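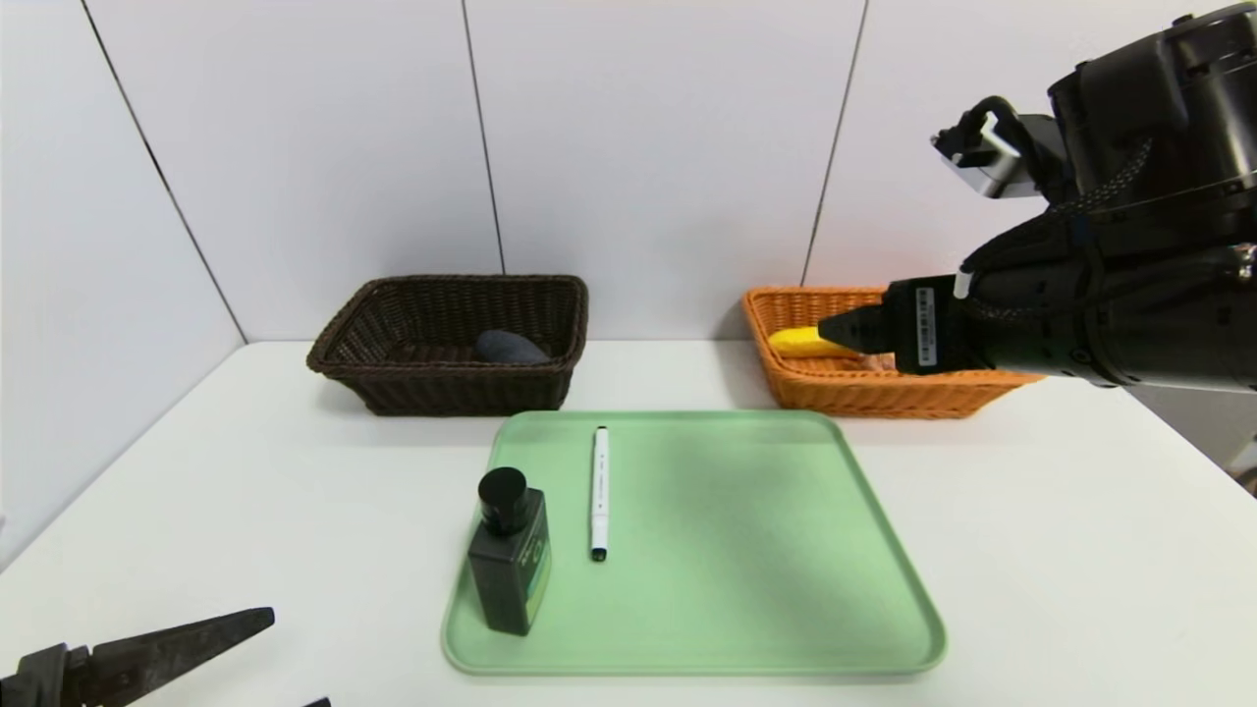 *Fig. 1. Woven wicker basket, rectangular, with a rolled rim.*

## Basketry for Beginners – Notes for Session 2: Borders, Rims and Getting Your Willow Ready

Welcome back, everyone, and well done for getting through the bases last time. I know a few of you went home with sore thumbs and a base that rocked on the kitchen table like a small boat. Please don't fret about it. A base that rocks can nearly always be coaxed flat while the willow is still damp, and I'll come round to each of you at the start to see what can be done.

These notes are meant to be read at home with a cup of tea, so I've let myself ramble a little more than I would in class.

### Soaking, once more

More baskets are spoiled by dry willow than by clumsy hands. If your rods crack when you bend them round your finger, put them back in the water and find something else to do for the afternoon. Brown willow (that is, willow dried with its bark on) wants roughly a day in soak for every foot of its length. Buff and white willow are far quicker, and an hour or two will often do for the shorter rods.

After soaking comes mellowing, and this is the part people skip. Take the rods out, let them drain, wrap them in a damp old towel and leave them somewhere cool overnight. The water works its way into the middle of the rod and the surface stops being slippery. Do keep an eye on the bundle, though – in warm weather it will go slimy before you know it, and slimy willow smells like a pond and marks everything it touches.

For those ordering their own, our usual bundles come from Dunwood, and the catalogue number for the short brown rods is 335. Cane for handles can be had from Ong if you'd like to try some later in the term, but there's no hurry at all.

### What a border does

The stakes are the uprights, and the weavers are the rods that travel in and out between them. When you reach the height you want, you are left with a ring of stakes sticking up like a fence, and the border is simply the way of folding them down and tucking them into one another so that nothing can slide off the top. It also gives your hands something to hold, which matters more than you'd think when the basket is full of potatoes.

We shall look at these:

- **Trac border.** Each stake goes over and under its neighbours in turn, all in one movement. It's quick and flat, and very forgiving of stakes that are a touch too thin.
- **Three-rod plain border.** The workhorse. Thicker and rounder than a trac, and the one I'd like you all to manage by the end of term.
- **Rolled border.** The stakes are wound round one another as they go down, so the edge has a roped look. Lovely on a tray or a shallow basket, but it does need long, supple stakes.

Rectangular work brings its own troubles, I'm afraid. On a round basket every stake leans into the next at the same gentle angle, and you can fall into a rhythm. At a corner you have to turn sharply without kinking anything. Squeeze each stake with your round-nosed pliers just at the point where it will bend, and then persuade it round slowly. If you hear a crack, stop, breathe, and slip a new rod in beside the old one. I've done this more often than I care to say and the mend hardly shows!

### Packing it down

Use your rapping iron after every few rows, and go all the way round, so one side doesn't end up lower than the other. A tight side wall comes from steady rapping and from choosing weavers a little finer than your stakes. If your weavers are as stout as the stakes, the stakes will be pushed out of line and you'll spend the evening cross.

### A word on finishing

Trim your ends on a slant, close to the work, with each cut end resting against a stake. Leave this until the basket has dried, as willow shrinks and an end cut too short may pop through to the wrong side. I don't varnish mine. A wipe with a damp cloth now and then keeps the colour well enough, and a basket kept away from the radiator should see you through a great many years.

### For next time

Please bring your secateurs, a bodkin, an old towel and a few clothes pegs. Put your stakes in to soak in good time, and practise the trac border on a scrap base if you can spare the evening.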